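4. Scene randomization and camera checks

This section covers the kitchen scene used for the view-ablation runs of the Memamow policy. It assumes that the simulator is installed (section 2) and that the Heydari scene pack has been unpacked into the assets folder. All steps are done in simulation. Transfer to hardware is covered in section 7.

4.1 Loading the scene

1. Start the simulator from the project root with the kitchen profile. Do not use the default profile. It loads the older counter mesh, which has different collision margins.

2. Set the random seed to 608 for the reference layout. Every result table in the Lastonlow report starts from this layout, and a different seed will move the loose props.

3. Set the physics rate to 2000 steps per second. Lower rates are accepted by the loader but let thin parts pass through each other at contact.

4. Open the fixed overhead view and compare it with the reference below. The orange bin must stand upright beside the sink with its mouth fully in view and the red grid visible at the bottom. The green bottle and the wine glass should both be on the counter at the lower left.

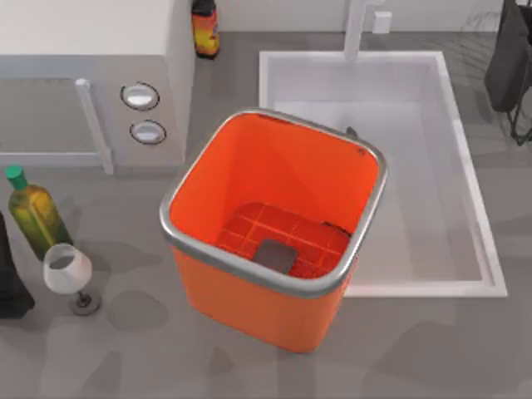
5. If the bin is in place but the grid is missing, the insert was loaded as a visual mesh only. Delete the asset cache and repeat from step 1.

Note: The overhead view is for checking and for scoring. It is not passed to the policy in any of the ablation conditions.

4.2 Gripper views

The ablation compares policies trained with and without a gripper view. The gripper camera is rigidly attached, so a finger may enter the picture from below. Do not crop or mask it. An early set of policies was trained on masked input and lost most of its grasp accuracy near tall props; those weights have been removed from the Skallolport server.

6. Switch the viewer to the gripper camera and move the arm to the pose named "front_appliance".

7. Confirm that the door window and both knobs of the microwave are at least partly in view. The window renders as an opaque light gray panel with fine grain. The interior is not modeled for this task.
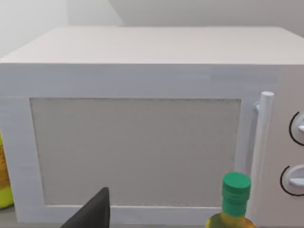 Figure 4-2. Gripper view at "front_appliance", with one finger at lower center and the green-capped bottle at right.

8. Check the bottle against the handle. In this pose the bottle hides the lower end of the handle. This overlap is intended and forms the "occluded" condition in table 4-1 of the report. If the whole handle is visible, the seed is wrong.

Caution: Do not raise the camera mount to clear the overlap. The hand-eye transform is stored in the checkpoint and is not read again at run time. A changed mount gives plausible pictures and wrong grasp targets, and no warning is printed.

4.3 Shadow condition

Shadow rendering had a larger effect than texture in the December runs. With shadows off, the policy placed its grasp point closer to the true object center, but the gain disappeared when shadows were turned back on at test time. Both settings must therefore be tested for every checkpoint.

9. Enable soft shadows in the render menu and leave the light position unchanged.

10. Move to the pose named "surface_close". The red object should be in the right half of the view, clear of the finger, with its own shadow extending to the left.

11. Save one view with shadows on and one with shadows off. Use the same arm pose for both.
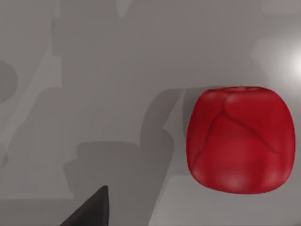 Figure 4-3. Gripper view at "surface_close", shadows on. The arm shadow and the object shadow nearly meet.

12. Run the segmentation check on both views. The mask should follow the outline of the red object and should not include its shadow. A mask that spreads to the left usually means that the color threshold was carried over from the no-shadow set.

Note: The bright spot near the right edge is a reflection from the surface. It can saturate the depth estimate locally. Ignore depth values there when fitting the surface plane.

4.4 Running the comparison

13. Select 2 policies, one trained with the gripper view and one without, and assign the same episode list to each.

14. Set the episode limit to 700 control steps. Episodes that reach the limit are scored as failures, including those in which the object is held but not released.

15. Start the batch. Do not open the viewer while it is running, as the viewer shares the render queue and changes the frame timing.

16. When the batch ends, copy the log folder and the scene file together. A log without its scene file cannot be replayed.

Section revised 2023-04-14, H. Hellwig. Send corrections to Hildegard Hellwig with the seed and the scene file attached.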